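June. Started before 7, coffee on the sill, door of the enclosure propped open to let the paint smell out.

The subject for the next stretch is the keyed base: the blue-violet block with the cross cut into its top, and the brown T that belongs with it. I have been putting off writing any of this down, and Yolanda Guzmán has asked for my notes twice, so I am going to keep this diary until the job is signed off and then hand her the whole thing, complaints included.

Terms first, as we were using three names for everything last month. "Block" is the thick blue-violet slab. "Channel" is the long arm of the cross, front to back. "Crossbar" is the short arm, side to side, a little behind the middle. "T" is the brown part, "post" is its upright, "flanges" are the two low feet. "Peg" is the red one. Sheyla calls the channel the slot, and I have told her I will not be changing it now.

Measured the recess again. Depth at the front of the channel and depth at the back differ by less than I can read with confidence on the Lultorar gauge, so I am calling the floor flat. The channel width is good along its length. The crossbar is a hair tight on the left, enough to feel with the flat of a feeler blade and too little to see. I marked it in the log and did not file it. If I file the left I will want to file the right, and then we are into a new part.

Holes. Two in the recess floor, one near each end of the channel. The front one takes the peg with a slight rattle. The back one takes it with none. Wálter Cabrera's drawing gives them the same diameter, and I believe the drawing. What I have is what came off the machine. I tried the peg in each of them 20 times, turning it a little between tries, and wrote down how it went in. Front hole: dropped straight every time. Back hole: dropped on 18, stood proud on 2, and both of those were my fault for coming in at an angle. I can live with that. Wálter will not like the rattle.

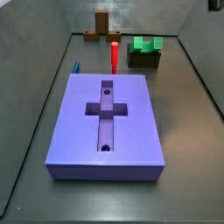

The walls of the recess need another look for finish. There is a faint ridge where the back arm meets the crossbar, right on the inside corner, and it catches a fingernail. It could be a tool mark or a trace of the support. It does not affect the fit. It does collect dust, and dust does affect the fit, so I brushed out the whole recess with the soft brush and then again with the can of air. Note to myself that the can of air pushes dust down into the holes. Brush last.

Second half of the morning on the T. Post is square to the flanges within what I can check with a machinist's square and a lamp behind it. No light on the left side, a thread of light on the right at the very top. The flanges sit flat on the surface plate and do not rock. One hole in each flange, out toward the corners. I measured center to center three times and got the same reading twice, and the third time I had the caliper crooked. I am using the first two.

The brown is a problem for one reason only, glare. Matte faces are fine from the front, but the top edge of the post picks up the overhead light. Reading a scale against it is slow work. I turned off the rear strip and it was better. Orlando Escobar wants the rear strip on for everything, as a standard condition, and I understand why, but he does not read scales in there.

Thandeka Du Plessis came by a little after 11 to talk about order of assembly. Her position is peg last. Mine is peg first for any trial in which we want to check the channel, as the peg gives you a datum. We went back and forth. Her argument is that with the peg in place you no longer have clear access to the hole with a pin gauge, which is correct. My argument is that without it you are squaring the part by eye. We agreed to run both and write down the time for each. I said I would do hers first so that I could not be accused of anything.

Peg last: 55 seconds from a cleared floor to everything seated, taken as the middle reading of five. Peg first: quicker on four of five, slower on the one where I knocked the peg with my sleeve and had to find it. I left the sleeve run in. Five runs each is not enough to say anything, and I have written that across the top of the sheet in capitals so that it does not turn up in a slide as a result.

Lunch at the bench. Bad idea, crumbs, brushed the recess out again.

Afternoon was storage. The parts have been living in one open tray, and the block is heavy enough to slide into the others whenever the tray is lifted. The T already has a scuff on one flange from this. I cut foam for the bottom of a deeper bin: one pocket for the block, one for the T lying on its back, a narrow one for the peg. First attempt at the block pocket was too snug and I had to pry it out with a ruler. Second attempt leaves a finger gap at the short ends. The T pocket took one go. The peg pocket is too deep, and the peg disappears in it, so I put a scrap of foam in the bottom to raise it. Labels on the lid: part name, drawing number, color. Mosquera tape, the wide kind, as the narrow kind peels off that plastic inside a week.

Also replaced the list on the inside of the cabinet door. The old one still had the Conus set on it, which went back in spring. Catalog number for this set is 3780 and I have written it large.

Call with Wálter at 3. He asked for the crossbar widths on both sides and I read them out. He was quiet and then asked which side I was calling left. Fair question. Left as seen standing at the front of the block, with the crossbar on the far half. I have added that to the terms. He thinks the tight side is within his tolerance and the front hole is outside it, and he wants to reprint or recut the block with both holes finished by reamer. I would sooner sleeve the front hole and keep the block, as everything I have recorded so far refers to this block. We did not settle it. He is sending a revised drawing tonight, and I will check it against the T before I agree to anything, in particular the hole spacing, which moved once before between revisions without anyone marking it.

Sheyla Pacheco asked whether the color matters. For fit, no. For telling the parts apart in a half-lit cabinet, yes, and red for the peg was a good choice, since it is the one that rolls. She would like the next block in gray. The floor in there is dark gray. I said no.

Remaining before I close the log: second set of depth readings with the Skovov indicator in place of the gauge, as I do not trust myself on the last digit. A proper look at the ridge under the magnifier. Ask Orlando about the rear strip, in writing this time. Order more foam. Find out who has the small reamer, because it is signed out to a name I cannot read.

Ran out of afternoon before the depth readings. Indicator is on the bench, zeroed, with a note on it asking people not to touch it. Door shut at 5:40.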